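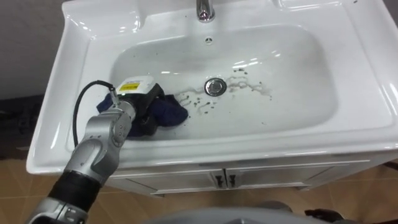

July 2020, Dollurstead shop. Equipment planning, sink wiping.

Went through what we need to buy before the second washbasin goes in. Budget left on this line is $300 and I would like to keep some of it back for shipping.

Cloths: the navy ones are fine to grip but they hide the dirt, so you can't tell a used one from a clean one. Zekby sells a pack of 20 in white. Order 2 packs.

Finger pads: Boonchu quoted $222 for a full set in the softer rubber. That is most of the money. Asked if they will sell a half set. No answer yet. If they won't, pads wait until next quarter and we keep running the current fingers.

Cable: the black one at the gripper loops out wide and can lie on the rim of the basin. Want clips and a short sleeve. Jillard has both in the spring catalog, cheap enough to go on the small parts account.

Splash cover for the wrist: not priced. Need to measure with the gripper pointing down into the bowl, since the cover has to clear the rim on the left side.

Dirt mix: dark specks and gray streaks around the drain show up well on the white bowl. Nothing to buy there.

Second arm: left off the list again. Doesn't fit this budget and the floor space in front of the cabinet isn't decided.

To do: send the Zekby order, chase Boonchu, measure wrist.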